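About Kokero

Kokero plans and tests automation for canteen kitchens. We work from one office in Potthorpe, and arm trials are done at table height with toy vegetables and ordinary pans.
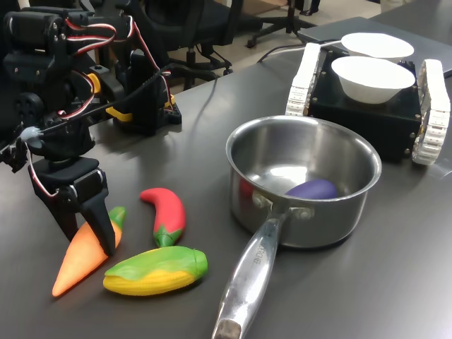
Page last changed: January

Our main client is Campbell, which runs the staff canteen at Wukgate and serves 1,000 meals a day. Sorting and portioning there used to take four people from 5 am.
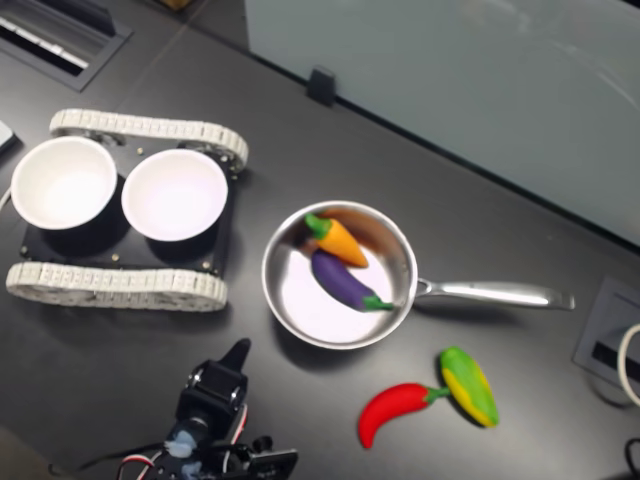 Two of them now load trays and clear faults. The other two moved to the serving counter on the same pay grade. Shifts start at 6 am, and lifting is down. Fault logging is extra work, and staff have told us the form is too long. A shorter one is being tried.

Grip settings are checked on the table before any change goes to site. A change that fails is logged and set again.

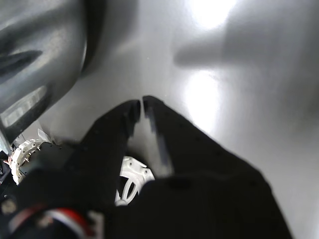
Training

Canteen staff get 17 hours, paid, split between Potthorpe and their own kitchen. Any trained member of staff may stop a line.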